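Projects > Tremville kitchen site > Progress notes

23rd May – posted by the site team

Quick update for Gistano as promised, fuller version with the budget sheet to follow.

Demonstrations. 1,387 recorded since March, all by hand with the hand-held gripper. Target for this stage was 800 so well past it. Up to 500 of those may get thrown out once Cikden finish checking – mostly early ones where people moved too fast or let a finger slip out of view. Still over the line even then.

Remote control. Slower. 2 operators trained, both fine on bowls and jars, both struggling with anything soft. Lag on the link is better than it was but not good. We'd like to move some of the remote hours across to hand-held work, please say if thats a problem.

Tasks. Rigid items more or less done. Bags are the hard part and where most of the time is going now. Thin plastic changes shape every time you touch it, so we ask people to close slowly, wait, then lift. New people always rush the wait. Clear bags are the worst of the lot as they catch the light and the tracking gets jumpy.

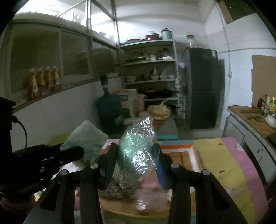
Next on the list is putting things back on shelves, then pouring, if the Nyarko arm arrives on schedule. No date from them yet. Chasing.

Problems. Battery on one unit wont hold charge, replacement ordered. Labelling is behind – recieved the new guidelines late and had to redo the first batch.

Need from you: yes or no on the hours, and sign-off on the second gripper.

Comments

Gistano projects desk: Thanks, useful. Fine to move the hours. Gripper sign-off needs the quote, can you resend?

Cikden labelling: checks on the March batch nearly finished, fewer rejects than we feared

Site team: Quote resent just now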